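Damián Varela
March
We use cookies to understand how readers use this site. Accept all | Manage settings

3. Small gears in repair: what wears, what breaks, and how to tell

3.1 Why the small ones matter

Most of the household machines brought to the Hidelau repair sessions still had a healthy motor. What had stopped them was a gear small enough to lose in a coat pocket. We found this delightful as well as useful, and it shaped the rest of the study. A food mixer, a label printer and a toy crane have very little in common from the outside, yet open them up and the same humble part keeps turning up, doing the same job of passing movement from one shaft to the next.

Across the study period we logged 730 repairs, and in 100 of them we kept the old gear for a closer look. Each was cleaned, laid flat and checked for three kinds of damage: missing teeth, rounded teeth and trouble at the bore. The last of these surprised us most. A gear can have a perfect rim and still be useless because it has lost its grip on the shaft and spins freely. Owners often described this as "the motor running but nothing happening", and they were quite right.

3.2 Reading a gear by eye 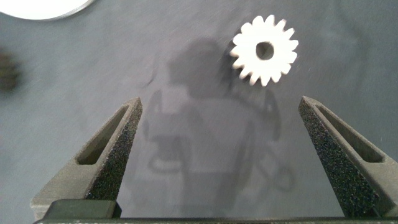 Figure 5. Small white spur gear lying flat on a grey work surface.

Spur gears are the simplest kind to judge by eye, and a lovely place for a beginner to start. The teeth run straight across the rim, so a flat view from overhead shows nearly everything about their outline at once. On the gear in Figure 5 the teeth are short and evenly spaced, with rounded tips and narrow V-shaped gaps between them, and the round hole in the middle shows dark against the white face. We taught new repairers to go round the rim first and look for any gap wider than its neighbours, then to move to the bore. Pale gears need extra patience - bright light can wash out the face, and a hairline crack is easy to miss. Tilting the part under a lamp and turning it slowly helps a great deal.

Rounded tips are a trap for the keen beginner. Many moulded gears are made that way, and several of our early notes recorded "wear" on parts that were as good as new. We went back and corrected 31 entries once we had fresh gears from Skirkel to set beside the old ones. From then on, no gear was called worn unless it had been compared with an unused one, or unless its own teeth differed from each other.

3.3 Finding a match

Matching a spare turned out to be the most enjoyable part of the work. Tooth count comes first, then outside diameter, thickness and bore. The Sarmiento group kept its spares in envelopes marked with those four values, while the Postach group sorted by machine. Both ways worked, though the envelopes won easily whenever a gear arrived in somebody's hand with no machine attached to it. A spare with the right count but a slightly tight bore could often be saved with careful reaming; a loose bore was much harder to put right, and we return to sleeves and adhesives in Section 4.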